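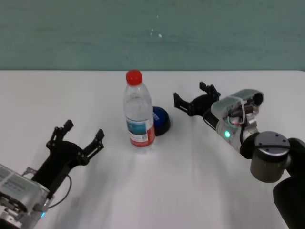 ## Nurnthorpe Home Machines Circle – minutes, 15 September 2025

Chair: Rowena Mangubat. Eleven members in the room, plus the Pietrzak end on the phone line for the first half.

Minutes of the previous meeting agreed with one fix: the laundry folding talk was given by Anar, who had been left off the list.

### 1. Where we are with chores

Rowena opened by saying she is more hopeful than she was in January, and went round the room asking each person for one chore they would hand over tomorrow. Bottles and jars came up again and again. So did socks, which started a long and very cheerful argument we had to park.

The general feeling was that floors are done. Vacuuming is a solved chore in most of our homes, stairs aside. Tables and counters are where it gets exciting, with two arms and a pair of grippers able to work on ordinary things at ordinary height. Anar reminded us how hard that was to picture when the circle began!

### 2. Bottles

Best discussion of the evening. A clear plastic bottle with a red screw cap looks like the easiest thing in the kitchen, and it asks for nearly everything:

- Seeing it. Clear plastic and water take on the color of whatever is around them. A white table makes that harder, and the cap and label help a lot.
- Holding it. Squeeze a thin bottle too hard and it buckles. Once the cap is off, the water comes up and over.
- Turning the cap. One gripper has to hold the body still while the other twists, lets go, comes back and twists again.
- Reaching past it. With a second item standing close behind, an arm has to go round or move the bottle first.

Pietrzak asked if one arm could manage with a clamp on the table. Yes for a shop counter, we thought, where the same bottle comes along all day. At home you want both arms, so that the next job can be a jar, or a lunch box.

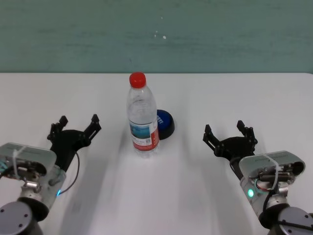

Anar felt we should stop asking "can it do the chore" and start asking "how often, out of 40 tries, with no one stepping in." There was strong support for this. Agreed that a try only counts as done if the bottle ends up standing, cap off, table dry.

### 3. Shop floor

Report from the Pornotberg visit. They keep 1522 product lines on the shelves, and facing up (pulling stock to the front of the shelf) eats a good part of every evening. Staff there would love help with it. Drinks are the likeliest place to start, being stiff enough to grip and all much the same shape. Bags of chips are a long way off – everyone laughed, then everyone had a theory about it.

Rowena asked that we write down what people on the floor want done before we talk about which machine might do it. Agreed.

### 4. Money and room

Balance stands at $806. Room 2 is ours through the winter at the same rate.

### 5. Actions

- Anar: score sheet for the 40 tries, one page, large print.
- Rowena: write up the Pornotberg wish list and send it round.
- Pietrzak: short note on clamps and fixtures for single arms.
- All: bring one chore from home, with the real items in a bag. Socks allowed.

Next meeting in the same room. Jar lids first on the agenda, then socks.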